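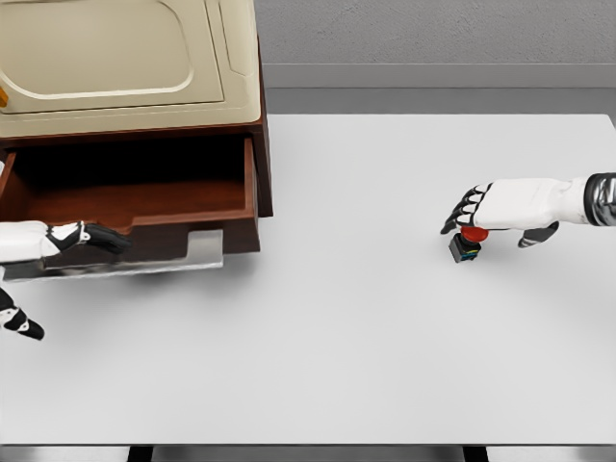
Home | Diary | Workshop | Older entries

Tea gone cold again. I've had the headset on since just after lunch and there's a red line across my forehead that Dagmar says makes me look like I've been wearing a saucepan. Lovely.

So, drawer and button, drawer and button, all afternoon. The task as written is one line long: open the drawer with the left hand, pick up the black thing with the red cap with the right, pop it inside, shut the drawer. My gran could do it while on the phone. Doing it with gloves on, through a pair of white hands in a simulated room, is another matter! I can see the handle and I can see my fingers (its fingers, I should say, but after an hour you stop saying that) and I still close on thin air a finger's width in front of it.

I managed 16 good ones before the break. The target is 70 by the end of the week, so I'm a bit behind, but Blažena Říha did her first batch in September and she says she was much slower than me. She also says I'm too careful. Apparently if I hover and dither, the robot learns to hover and dither, and when they trained the last one on the Mundwood recordings it would sit over a mug for ages like it was waiting for permission. That was somebody's hands it had learned from. I do hope not mine.

The right hand is my better one. I come in over the red cap with the fingers pointing down, thumb tucked underneath, and squeeze. What I keep forgetting is to leave the left hand alone while I do it. It drifts! I glance back and it's wandered into the drawer front, and that's the whole go thrown out. Twelve of those today, nearly all my own fault. Dagmar suggested resting my left elbow on a cushion, so I've nicked the one off the Kutska sofa and I think it helps.

We did have a good laugh at about four. I got everything right, drawer open, button in, beautiful, and then took my bow with the gloves still live and swept the lot on to the floor. Blažena had the big screen on. She's kept the recording, under "do not train".

Tomorrow they're moving the cabinet over a bit and changing the table colour, so I'll have to get my eye in all over again. Must bring plasters for my thumb where the glove rubs, and ring Mum back.

Filed under: Diary, Robot days, Work

Contact | © Notes from Zulluvmont | Back to top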